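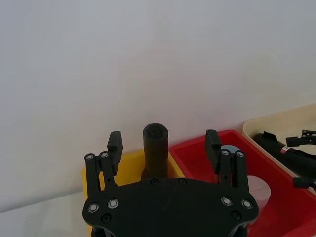
Re: [brusudel-practice] Draft 2, section 4: containers and free space at shared benches

Dear list members,

Thank you to the Pestdale group for the comments on section 4. I answer the main points between the quoted lines, and after that I propose new wording for three rules. Please excuse the length of this message. I preferred to write everything once.

> We read draft 2 with interest, but section 4 is too strict for us.
> Rule 4.1 says that each container must have "a fixed and marked
> place". On our bench the containers are moved many times in a shift
> and we don't want to put tape on the table each time.

I understand the difficulty. The word "marked" came from me and I agree to remove it. What we need in the rule is that the order of the containers is written down before the first run and stays the same until the last one. At our bench in Iltstead the order is yellow, red, cream from left to right, with one arm coming from each side, and there is no tape on the table at all. If somebody changes the order, a new run sheet must be started. I would keep this part strict.

> Rule 4.2 asks for color coding AND a written label. Isn't one of
> them enough?

For the operator standing at the bench, color is enough. For the person who reads the records some months later, it is often not enough, and the names of colors are a problem too. In our own run sheets the same container is called cream, beige, white and once "the light one". We use a small label with a red border on the front face, written by hand. Handwriting is acceptable to me as long as the rule says who checks that it can still be read. I propose: at the start of each shift, the operator.

> Rule 4.3, free space between open jaw and container rim. Where does
> the value of 50 mm come from? With deep containers we can't respect
> it, the fingers must go below the rim or they can't reach anything.

This was badly written in the draft and I am sorry for it. The 50 mm was meant only for the waiting position, when the gripper holds nothing and the other arm is working. During a pick the fingers naturally go where the object is.

The value comes from our log. We reviewed 1,083 runs made with the Prantl cell and wrote down each contact between a gripper and a container rim. Most of the contacts did not happen during the pick. They happened when an arm was parked low above its container and then opened its jaw fully for the next command. A wide open jaw takes more room at the sides than people expect when they look at it closed. 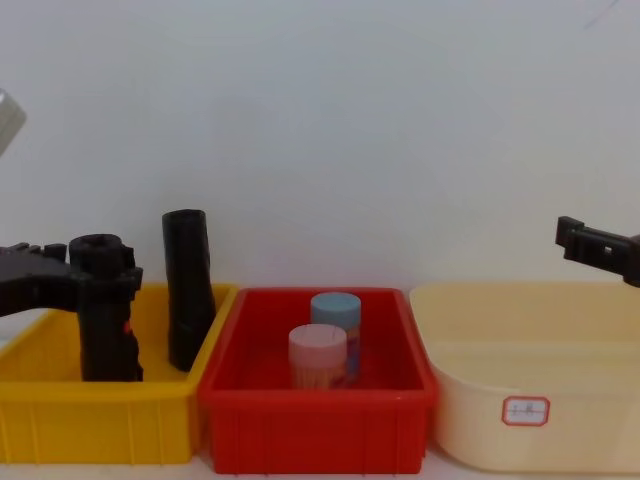
For this reason I would also like to add one sentence about tall objects standing upright. If a tube or a cylinder is higher than the rim, the free space has to be measured from the top of the object and the rim is not important anymore. In draft 2 we forgot this case completely.

> Last point. Do you want the rules to apply also when the arms are
> moved by hand control? We think no.

Here I don't agree. Hand control is the case where the rules are needed most, because the software limits are often wider in this mode. Over 900 of the runs in our review were made with hand control, so I can't accept that section 4 leaves it out. I can accept a lighter form of the run sheet.

New wording, for discussion:

4.1 The order of the containers shall be recorded before the first run and shall not change within one run sheet. Marks on the table are optional.

4.2 Each container shall be named in the run sheet by one color word from the list in Annex B. Where a container carries a written label, the operator shall check at the start of the shift that it is readable.

4.3 In the waiting position, the lowest point of the gripper shall be at least 50 mm above the rim of the container, or above the top of the highest object in it, whichever is higher. The jaw shall stay closed until the next command for that arm.

4.4 Only one arm shall be inside a given container at a time. This applies to automatic mode and to hand control.

I am not fully satisfied with the last sentence of 4.3. Some grippers open by themselves when the power comes back – ours does this – and then the rule is broken before anybody has touched a control. Maybe we should write "should" for that sentence and explain it in a note. If another group has the same behavior, please write to the list which setting you use.

I didn't change 4.5 and 4.6. The comment about cable routing belongs to section 6, and I will move it there.

Please send objections before the end of October, with the number of the rule in the subject line. After that I will prepare draft 3 and send it to this list and to the group in Pestdale directly.

With kind regards,
Editor of section 4
Iltstead bench group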